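Diary > September > Lamp and table

Search entries

September, evening

So the blue lamp has a home at last, and I'm typing this with a cup of tea going cold next to me. I've been moping about my desk corner ever since the old lamp died, and Séverine got so tired of hearing it that she sent me a link in the middle of lunch. It cost me 18 dollars with the postage!

It's a silly little thing and I love it. The shade is glossy and blue like a sweet shop, and the neck is that thin black bendy kind, so you can point it wherever you like. My mother had one by the telephone when I was small (hers was green, with a dent) and I used to bend it into a swan until I got told off.

The cord is the only nuisance — it wanders all over the white tabletop. I want it to run along the back and I want the fruit out of its way. The star fruit especially, it always ends up right next to it.

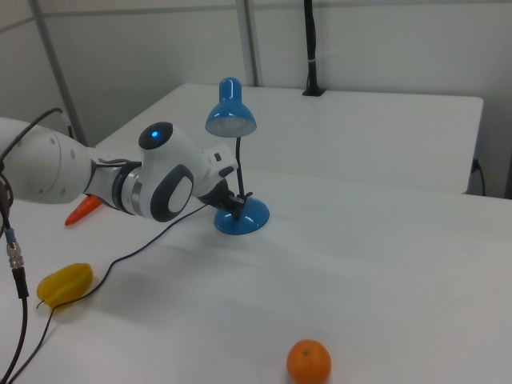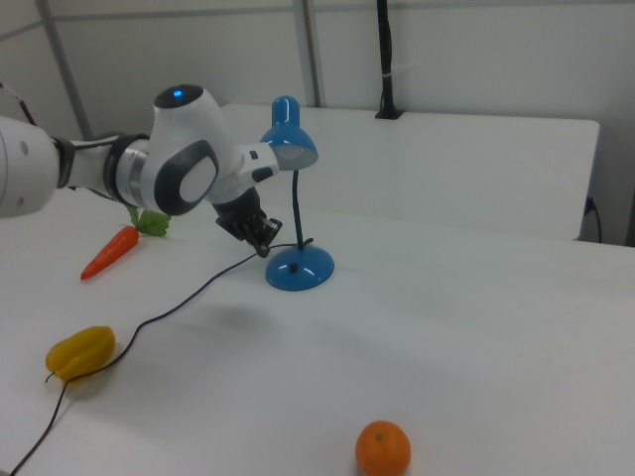

I did think about buying one of those cord tidies from Nornar, but they only come in packs and what would I do with the rest? Efe says a bread bag clip does the same job. He also says I should get a bowl and stop leaving carrots lying about like a greengrocer, and fine, he has a point. There's a wide shallow one on the top shelf that Annelies gave me. I'll get it down tomorrow if I can find the step stool.

Damilola is coming over for soup later this week and I want the table looking decent by then. Must buy leeks, and more bread. And a spare bulb, I keep forgetting the bulb.

Bed now, it's gone eleven and I still haven't called Mom back.

3 comments
18 shares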